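寝具を減らした話

4月に入って、家の寝具を全部見直した。きっかけは引っ越しではなく、押し入れの戸が閉まらなくなったことだ。上の段に客用布団、下の段に冬の毛布と使っていないシーツが詰まっていて、火曜の夜に戸を外して中身を全部出した。

出してみると、何年も触っていないものがかなりあった。結婚したときに親からもらった綿の敷布団、前の部屋のベッドに合わせて買ったボックスシーツ、サイズを間違えたまま返品しそびれた掛け布団カバー。うちのベッドは今はダブルなのに、シングル用のシーツが残っている。洗ってきれいに畳んであるので捨てにくい。そういうものほど場所を取る。

最初に決めたのは、シーツは1台につき2組までということ。使う分と洗い替えで足りる。梅雨どきは乾かなくて困るかと思ったが、近所のコインランドリーで乾燥だけ回せばいい。歩いて10分で、朝の早い時間なら空いている。

客用布団は一組だけ残した。泊まりに来るのは年に一度か二度で、去年の秋に来たのは夫の元同僚のクワベナ・アミサーさん(Kwabena Amissah)だけだった。彼は背が高く、うちの敷布団では足が出る。本人は平気だと言っていたが、翌朝は座布団を足元に継ぎ足して寝ていた。残す一組は長さのあるほうにした。

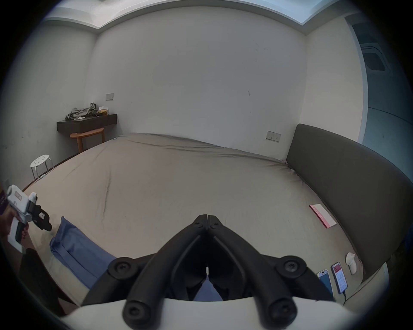 シーツの素材も揃えることにした。これまでは綿、ポリエステル混、夏用のガーゼとばらばらで、洗濯のたびに縮み方が違った。今使っているのはFandiaという通販の店の平織りの綿で、とくに高いものではない。洗うとしわになる。アイロンはかけない。干すときに四隅を引っ張っておけば、敷いてしまえば気にならない程度にはなる。

色は青系と生成りにした。白も考えたが、うちは枕元でコーヒーを飲む人間がいるのでやめた。柄物は片方が飽きたときにもう片方まで使いたくなくなるので、無地だけにした。

枕カバーは逆に増やした。シーツは週に一度しか洗わないが、枕カバーは二日か三日で替えたい。前は足りなくて、タオルを巻いてしのいでいた。タオルは夜中にずれる。今は引き出しに予備があり、気になったらすぐ替える。地味だが、今回いちばん変えてよかったのはここだと思う。

処分の方法も書いておく。古いシーツは状態のいいものを友人に譲り、残りは切って掃除用の布にした。裁ちばさみで端に切れ目を入れて手で裂くと早い。糸くずがかなり出るので、床に新聞紙を敷いてからやったほうがいい。私は敷かずに始めて、あとで掃除機を二回かけた。

敷布団は粗大ごみに出した。申し込みから回収まで18日かかった。その間ずっと廊下に立てかけてあり、夜中にトイレに行くたびに肩が当たった。これから出す人は、押し入れを空にする前に申し込んだほうがいい。順番を間違えた。

掛け布団は迷ったすえ、羽毛を1枚残してクリーニングに出した。戻ってきたときに入っていた不織布の袋が大きすぎて、押し入れの下の段の高さに合わない。結局、家にあった布の収納袋に入れ直した。圧縮袋は以前使って羽毛の戻りが悪かったので、今回は使っていない。毛布は二つ折りにして、その上に載せてある。

ついでにマットレスも上下を入れ替えた。買ったときの説明書には三か月ごとにと書いてあったのに、一年以上そのままだった。二人がかりで持ち上げて、壁に一度ぶつけた。壁紙に少し跡がついたが、ベッドを戻したら隠れた。次にやる日は台所のカレンダーに書いておいた。

押し入れの戸は今は普通に閉まる。上の段の右側が空いたので、扇風機を入れた。夏になったら扇風機を出すので、そこがまた空く。何も入れずにおくつもりだが、夫はもう釣り道具の箱の寸法を測っている。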